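Packing Up Small Stuff: Your Questions

Do you really box up half-used sprays?

Yes! If there's a decent amount left, it comes with me. I used to toss everything before a move and then spend my first evening in the new place buying it all again.

Do I need proper moving boxes for this?

Nope. Any small, sturdy box will do for bathroom and desk odds and ends. Save the big ones for towels.
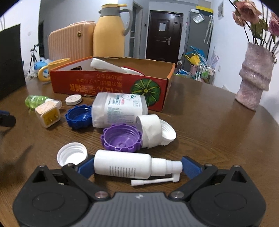
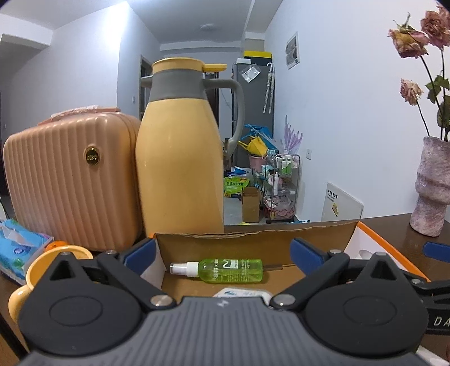

What about leaks?

I learned my lesson in March, when a bottle of Pludach let go all over my good sweaters (I still smell it on rainy days). Now every liquid gets its cap checked, a strip of tape around the neck, and its own bag. A clear cover over the nozzle, like the one on the green spray bottle lying in its box, is worth hanging on to, so don't throw those away. Bottles with a long spray tube are more of a pain, and I give them a bag to themselves.

Where do the loose caps go?

In one zip bag, right away, before I do anything else. Marion Galbraith talked me into this and she was so right – I had 16 of them rolling around in a drawer, and three fit nothing I own.

And plug adapters?

Those travel in my backpack with the chargers. You'll want them the first night.

How early should I start?

I give the small stuff a full 24 hours before the big furniture moves. Wipes stay out until the very end, and then they go in the car with me.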